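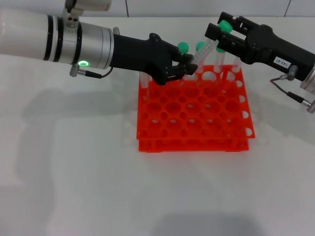 *Attachment 1: test tube with green cap, red rack.*

**Ticket:** Review archive, missing synopses and truncated excerpts
**Site:** Avgate Book Notes
**Opened by:** Rawiri Doolan
**Opened:** Feb 29, 2020
**Component:** Trarnatex theme, excerpt module
**Priority:** normal
**Status:** resolved, one item carried over

**Reported behavior**

The novel reviews on the archive page no longer show the one-line synopsis. The page prints the first words of the review body and then stops, sometimes inside a character's name. The review of *The Gallegos Letters* is the clearest case. Its excerpt ends at "When the younger sister finds the", followed by the continuation mark. The full post displays correctly.

Expected: the text of the synopsis field, complete, followed by the author name and the star rating.

**Environment**

- 123 published reviews, fiction and memoir
- 46 of them have the synopsis field filled in
- Trarnatex theme, updated the evening before the report
- Stenaletti import plugin, active
- Cache on, default lifetime

**Log**

1. Cleared the page cache and reloaded the archive. No change.

2. Opened the *Gallegos* review in the editor. Synopsis field is present and holds 19 words. Saved without edits. Archive still prints the body text.

3. Switched to the stock theme on the staging copy. Synopses print for all posts that have one. Fault is in the theme or in how it reads the field.

4. Compared templates before and after the update. The old excerpt module read a field named `synopsis`. The new one reads `book_synopsis` and falls back to the body if that is empty. No notice of this in the theme's change file.

5. Added a field alias in the child theme on staging:

```
excerpt_source: synopsis
excerpt_fallback: body
excerpt_limit: none
```

Archive now prints synopses for 37 reviews. Nine still print body text.

6. Checked the nine. All came in through Stenaletti from the old newsletter. The importer wrote the synopsis with a leading line break, and the module treats a field that starts with a break as empty. Trimmed the first character on each by hand. All nine print.

7. Checked posts with no synopsis. They still use the body and still cut in the middle of a word. Set the fallback to break at the end of a sentence. One memoir review opens with a very long sentence and now takes up most of a screen on a phone. Left as is.

8. Copied the child theme changes to the live site. Cleared cache. Archive, author pages and the "recent fiction" sidebar all correct.

**Comment, R. Doolan**

Confirmed on my side. The synopsis also shows in the mail digest again, which I had not listed in the report. Star ratings on the two-part family saga reviews are in the wrong order (part two above part one). I don't know if that was there before the update.

**Reply**

Order is by date posted. Part two was reviewed first. Changing it needs a series field, and the site does not have one. Please open a separate ticket if you want it.

**Carried over**

Stenaletti will add the line break again on the next import. Plugin setting "preserve spacing" is to be turned off before the April batch is loaded. Assigned to R. Doolan.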